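Getting a big white table clean, and keeping it that way

I have wanted a proper big white table for years, and last November I finally got one. It's the Buvby in the largest size, matt white all over, and it sits in the back room where everything happens: wrapping, mending, cutting out, the odd bit of soldering. I love it. I also spent the first month convinced I had ruined it, so these are my notes for anybody else who has fallen for a pale worktop.

The first thing to know is that matt white doesn't behave like gloss. Gloss shows every fingerprint but lets go of them straight away. Matt hides the fingerprints and then hangs on to pencil, newsprint and the blue off new jeans (ask me how I know). My old kitchen spray did nothing except leave a shiny patch, and a shiny patch on a matt table is worse than the pencil was!

What works for me is very dull. Warm water, a small squirt of washing-up liquid, a well wrung cloth, and then a second cloth to dry it off. I go in long strokes from the far edge towards me and I don't scrub. For pencil, a plain white rubber, used lightly. For sticky tape residue I use a dab of cooking oil, leave it for 4 minutes, then wash as normal. Try it on the underside first if your table is a different make.

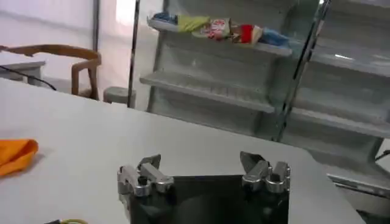 CLOTHS, CABLES AND THINGS ON SHELVES

The orange cloth stays out on the left side of the table all day, usually in a heap. I used to fold it and put it in a drawer and then of course I never used it. Left out and crumpled, it gets grabbed twenty times a day. I like a strong colour for this because you can't lose it on white, and I never mix it up with the kitchen ones. One warning – wash a bright cloth on its own a few times before it goes anywhere near a pale surface. Mine came from a Pirmont bundle and the first rinse came out like squash.

Cables are my weak spot. A black lead across a white table looks messy however tidy you are, and the rubbery sort can leave a grey mark if it gets dragged to and fro. I've stopped fighting it. I run mine across towards the back, where I'm not working, and once a week I lift it and wipe underneath. Little thin leads I leave in a loop by the corner. I did buy a pack of 50 Gredeck clips and have used 11 of them, so if you want some, shout.

The shelving is white too, with plenty of tiers, and I'll admit I worried it would all look a bit like a shop. Well, it does, and I've come round to it! Packets go in a row along the top shelf with their fronts facing out, so the colours do the labelling for me. Blue one end, light blue the other, and the yellowy-green, the white and the red in between. I can find what I want from the doorway without reading a word. Dust the top shelf before you wipe the table and not after, or you'll be doing the table twice.

Chairs next. A wooden chair with arms is lovely to sit in but check the height of the arms before you buy, as they can knock the edge of the table every time you pull in. I stuck felt pads on the front of mine (14 pence each from the market, cut down with scissors) and the chipping stopped.

If you do get a proper stain, the Pană cleaning block is the only thing I'd trust, damp and with hardly any pressure. Do the whole area, going a hand's width past the mark on every side, so you don't end up with a clean circle. I still haven't found anything that shifts turmeric. If you have, please leave it in the comments.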